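Filed under: Textbooks > Home & Workplace Studies
Print this chapter | E-mail to a colleague

Chapter 7: The Working Desk

I've never met a desk I didn't want to rearrange. My own, at home in Astholm, gathers paper faster than I can file it, and I bet yours does too!

So before we get to colour, storage or filing systems, let's look at the ordinary stuff – a lamp, a plant, something to hold the papers together – and where it all ends up.

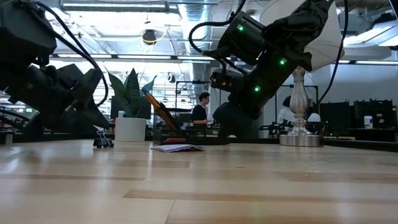
Figure 7.1 Snake plant, binder clip, loose paper and lamp on a wooden tabletop.

Grab a pencil and sketch your own desk from above (rough is fine). Mark whatever you've touched today, then circle anything you'd have to move to open a big book. Keep the sketch handy, we'll be scribbling all over it in the next section.

We use cookies to remember your page. Accept | Settings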